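4. Fault during the table-clearing trials

4.1 What happened

Our group recorded 398 demonstrations of setting and clearing a one-person table, using the pair of hand-held grippers that Atieno Biwott wired up in October. The fault was found on 22nd February, when Njoroge Mutiso replayed the recordings on the Foltham workstation. In 194 of them the opening width of the right gripper stopped changing partway through and stayed at one value until the end, although the video from the same gripper showed the jaws still moving.

We had already trained one policy on this data. In simulation it reached for the fork and closed on nothing, or closed early and pushed the fork along the mat. At first we blamed the training settings and lost a good part of the week to changing them.

4.2 Setup

The task uses a placemat, a dish, a knife, a fork and a tray. One person holds both grippers. Position comes from the marker plates, and the opening width comes from a sensor in each gripper, sent over its cable to the logger. 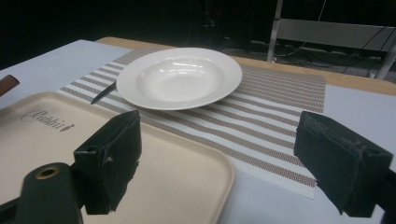
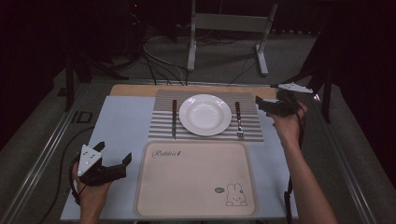
Figures 3 and 4. Table during the trials, from a gripper camera (Fig. 3) and from head height (Fig. 4).

4.3 Finding the cause

Kipchumba Obura swapped the two cables at the logger. The fault moved to the left channel, so the right sensor and the logger input were both cleared. Bending the suspect cable close to the plug made the reading freeze within a few tries. The strain relief had been left off when the plug was replaced, and the signal wire had broken inside the insulation.

The logger made this worse. When no new value arrived, it wrote the last one again with a fresh time stamp. The longest frozen stretch we found was 2215 samples, and our checking script passed it because no values were missing.

4.4 Changes made

The cable was replaced and both plugs now have strain relief. Mwanahawa Swai changed the logger so that it writes a blank when a reading is late and sounds a tone after 8 blanks in a row. The affected recordings were removed from the training set. We considered estimating the opening width from the video but did not have time to test it.

The cable should have been flexed by hand before the first session. This check has been added to the start-up sheet in Appendix B.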